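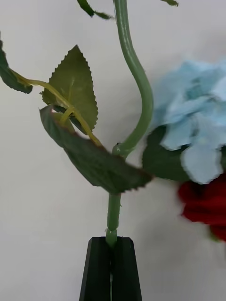 Artificial flower stem with serrated leaves and a blue blossom, from the Moya range. Photo: Aststead

SKUDUSVILLE, October 4, 2018 – Aststead, the home goods retailer, today added artificial flowers to its shelves after years of declining to carry them. The company would like customers to know that it still has doubts about most of them.

The new range, called Moya, is made by Brutell and goes on sale in the Skudusville store this month. It comes with none of the usual promises. Aststead does not claim that the flowers will fool your guests, lift your mood or turn a hallway into a garden. They are plastic stems with leaves and blossoms attached, and some of them look good in a jug.

Our buyers looked at 152 artificial stems before choosing the range, and rejected most of them for the same few faults. Many were ramrod straight, which few garden flowers are. Many had leaves with smooth, stamped edges and a shine that shows from across a room. A good number were sold as "lifelike," a word we have asked Brutell to leave off our tags.

The stems we kept have some bend to them. The one shown with this release curves one way and then back, has a knobbed joint where a side branch comes off, and carries ridges along its length. The green is pale and a little gray, closer to sage than to lawn. The leaves have fine teeth along the edge. Up close it is still molded plastic, and shoppers who pick one up will know it right away.

We are also wary of the claim that artificial flowers need no care. They collect dust, and serrated leaves collect more of it than plain ones. Each Moya stem comes with a short care card that suggests a soft brush and a place out of direct sun. Brutell says the colors will hold. We have no long record to check that against, so we have put 80 stems in the store's south window and will leave them there until January. Customers are welcome to come by and judge the fading for themselves, if there is any.

On price, Aststead will not argue that one plastic stem replaces a year of fresh bouquets. In a store survey, 2,671 customers told us what they thought of artificial flowers, and plenty of the answers were unkind. Enough people asked for a few decent stems – for a dark landing, a desk, a room with a cat in it – that we agreed to try.

The first order is limited to 200 boxes. There will be no second order before the window test ends.

Moya stems are sold singly and may be returned unused with a receipt. Press samples can be requested at the Aststead service desk in Skudusville.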